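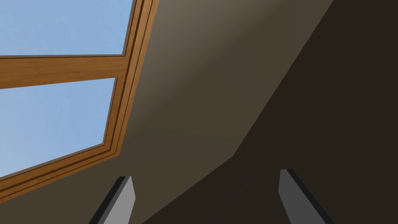 Gripper open and empty, window off to the left. Bedroom scene, Clostico batch.

Pre-run inspection checklist, bedroom scene (Bogdan)
Start-pose spread study
Filled in by: Gwawr Gwynne
Sim build: Dridov, current
Result logging: Fladska

Go through all 12 checks before you launch a batch. Mark each one OK, OK WITH COMMENT, or HOLD. Any HOLD and the batch doesn't start, even if it's late on a Monday and the queue is finally empty (I know, I've been there). My comments are under each check. I've left them long because the last version of this list was all check marks and I couldn't remember what any of them meant.

Quick recap for anyone new to the study. We train the same policy with 4 levels of start-pose spread, meaning how far the arms can be from the home pose when an episode begins. At the lowest level the grippers always start pointing down at the dresser. At the highest they can start pointing pretty much anywhere, ceiling included. Then everybody gets the same test set of 1000 episodes and we see who finds the work surface and who flails.

Section A - Scene

1. Scene loads clean, right version
OK
Check the hash in the Fladska header against the one on the whiteboard. Bogdan has been edited a lot and the old version had a dresser that sat slightly lower. If you mix the two, the grasp heights won't match between training and test and you'll spend a week blaming the policy. Ask me how I know!

2. No furniture overlapping other furniture
OK
Turn on the collision overlay and look at the bed against the wall and the dresser against the floor. A tiny overlap at the baseboard is fine. What you don't want is the solver pushing two static things apart on the first step, which makes everything on top of the dresser hop.

3. Small objects settled before the clock starts
OK WITH COMMENT
Let the scene run until the velocity readout goes flat, then start counting. I had this on a fixed wait before and the round tray was sometimes still ticking over at a very low speed when the episode began. It's on the velocity threshold now. Batches start a hair slower and I'm fine with that.

4. Lighting matches the training preset
OK
Use the daylight preset. The sky texture is allowed to change between episodes, so a plain blue one and one with clouds are both legal. The sun angle isn't allowed to change in this study. It will be in the next one, so please don't delete that slider.

Section B - Arms and start poses

5. Joint limits loaded for both arms
OK
Sounds silly, but the limits file is per arm and it's easy to load the left one twice. The sim won't complain. It'll just let the right wrist do things that would cost us real money on hardware. Open both files, look at the first line of each, move on.

6. Start pose is free of contact
OK WITH COMMENT
The sampler throws out any pose where a link touches furniture, the floor, or the other arm. At the widest spread level it throws out a lot, and that's expected. My comment is about near misses: a gripper that starts very close to the dresser front passes the contact test and then bumps the drawer on its first move. I've added a small margin to the sampler. If your rejection counts go up compared with older logs, that's why, don't panic.

7. Grippers open and empty at step zero
OK
Fingers apart, nothing between them. Do this one by eye as well as by script. The script reads the commanded width and not the true one, and I once had a finger hung up on its own collision mesh while the command said fully open. Flip through a handful of starts from every spread level. The high-spread ones look strange at first, with the window tilted over and a lot of blank wall behind the fingers, and they're meant to. You get used to reading them quickly. I look for the two fingers first, then the window, and then I know which way is up.

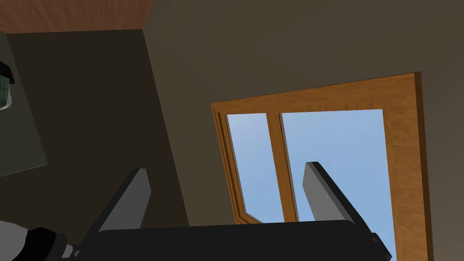 8. Camera mounts match the robot file
HOLD, then cleared
This one did stop me. One camera offset in the config was left over from an older mount, and the logged pose didn't agree with where the fingers showed up in the view. I swapped in the right file and reran the alignment test, and it passes on both arms. Please keep the alignment test in the launch script. It takes less time than getting coffee.

Comment on the comment: this matters more for us than for most people. The whole question of the study is whether a policy can get itself unlost from a bad starting view. If the camera offset is wrong, the policy gets told one thing and sees another, and then the high-spread group looks bad for a reason that has nothing to do with spread.

Section C - Motion safety

9. Speed and force caps active
OK
Yes, it's a simulation, and no, nothing gets hurt when an arm goes through a wall. I still want the caps on. Everything we train here is supposed to run on the lab arms later, and a policy that learned to swing freely is a policy I won't stand next to. Caps go on in training AND in test. We had a batch with caps only in test, and the success rate fell off a cliff and everybody was very sad for an afternoon.

Also check the cap on the first few steps separately. The most violent motion in the whole data set used to happen right at the start, when an arm that began pointing at the ceiling tried to get home in one go. There's a soft-start ramp now. If the ramp is missing from the config, that's a HOLD.

10. Arm-to-arm clearance
OK WITH COMMENT
The two arms share the space in front of the dresser, and at wide spread they can start in completely different attitudes, one low by the drawers and the other straight up toward the ceiling. That's a perfectly good start as long as the path down is free. The planner check covers the first stretch of motion only, so it'll happily approve a pair of poses where the arms meet a bit later on. 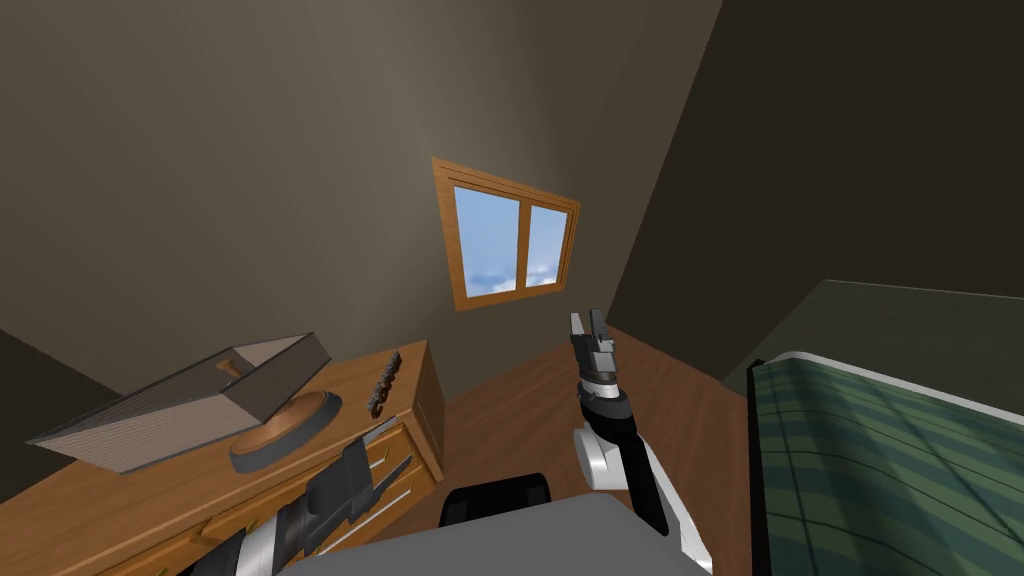

What I do for now is run the check over the full nominal path for a random sample of starts and mark any pair that comes closer than the margin. Flagged starts stay in the test set, since throwing them out would make the test easier for everybody, but they get a tag in Fladska so we can split them out later. On this batch the tagged ones were all from the widest level. I'd like somebody to write the proper full-path check. I'm happy to do it in November if it's still sitting there, and I'm equally happy to come back and find it done.

11. Stop condition works
OK
Trigger the stop by hand once per arm. Both arms should freeze, not only the one you triggered. Look at the log afterward and make sure the episode is marked as stopped and doesn't count as a failure. Stopped and failed got lumped together in the early runs and it made the lowest spread level look worse than it was.

Section D - Logging

12. Fladska is writing, and writing everything
OK
Run 2 throwaway episodes, open them, and check that you get all the camera streams, joint states, spread level, tag field and seed. Then delete them! Leftover throwaways in the results folder will get averaged in, and they're always terrible.

Overall: batch cleared to run, with the comments on 3, 6 and 10 carried over to the next inspection.

What we're seeing so far, in case you're filling this in and wondering what it's for

The policies trained with the narrow spread are great when they start near home and hopeless when they start looking at a wall. They tend to freeze or drift sideways. The widest-spread policies find the dresser again from nearly any view, but they're a touch slower on the easy starts. The level just below the widest is my favorite - it recovers well and doesn't dawdle. I wouldn't put that in a paper yet. It's one scene, and the window in Bogdan is such a strong landmark that I suspect the policy is leaning on it to work out where it's pointing.

So the next thing is to run the same inspection with the window covered and see if the recovery holds up. Same list, same order, and add a line under check 4 saying what the window was covered with. If you get stuck on check 8, come find me before you touch the config.

G. Gwynne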